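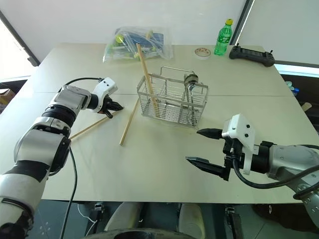 STUDENT PROJECTS / HOME AND WORKPLACE DESIGN

Does a cutlery basket save anyone any time?

The claim we set out to test came from a leaflet by Preden, a firm that sells kitchen storage. It said that an open wire basket on the worktop "ends the cutlery drawer". I had my doubts from the start and I still have most of them. Our group was asked to take one everyday object, use it for what it is meant for, and say whether it earns its space. We took the basket.

Ours is a rectangular one in stainless steel wire, with a loop handle on top. We stood it in the middle of a pale tabletop and loaded it with what a shared student kitchen has lying about. That meant long wooden chopsticks, a ladle, spoons and so on. At the back of the table we left a bag of odds and ends and a roll of tape, on the grounds that no kitchen table in our building has ever been properly cleared. Myfanwy Parry argued for a bare table and a fairer test. She was outvoted, and I now think she had a point, as we never worked out how much the clutter mattered.

Chopsticks were the main difficulty. They are longer than the basket is tall, so they don't stand up in it so much as lean, with the top end poking out past the handle. One leaning chopstick is fine. Once there are several they cross, and you have to think about which one you are pulling. A chopstick left on the table beside the basket is also very easy to ignore. We all did it, and we were supposed to be paying attention.

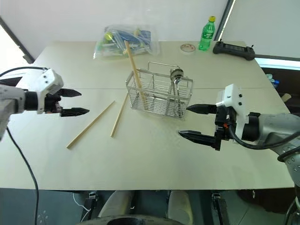
Haf Edwards suggested that the open wire was to blame and that a solid pot would do better. Perhaps it would. But a solid pot hides the short things at the bottom, and seeing what you've got was the one advantage of the wire that all of us agreed on. The leaflet doesn't mention chopsticks at all — it shows forks, knives and nothing longer.

We made 51 timed attempts at putting a mixed handful away, and repeated some of them with an ordinary drawer tray. The totals were 337 seconds for the basket and 936 for the tray. That looks like a win for Preden, and Bleddyn Rowlands wanted to put it in the title. I was against it. Far more of the attempts were done with the tray than with the basket, the handfuls were not the same size, and with the tray we were sorting by type, while with the basket we were just dropping things in. Divide the totals however you like and you are still comparing two different jobs.

What we can say is narrower. Putting away is quick if you don't care about order. Getting a particular thing out again is a separate question, and we only tried it properly on the last afternoon in October, with 3 people and not enough patience. The ladle was never a problem. Spoons were, a bit, when they had slid in beside something taller.

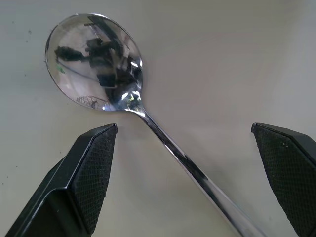

Written up by Tudur Humphreys, with Haf Edwards, Myfanwy Parry and Bleddyn Rowlands

Spoons deserve a note of their own. The leaflet advises storing them bowl up, "for hygiene". In a basket that puts the bowl in plain view, and a polished steel bowl shows every fingerprint. Handle up is easier to grab, and you touch only the part you were going to touch anyway. We found no support for the hygiene advice in anything we read, and Preden gives no source for it.

Our tutor, Chantal Zacharias, asked whether we would buy one. Two of us would, for a small kitchen with no spare drawer. I wouldn't — I'd want a taller one, with a divider, and by then it is a different product.

If another group takes this on, fix the handful first and use the same one every time. Time the taking out as well as the putting in. And measure your chopsticks before you choose the basket.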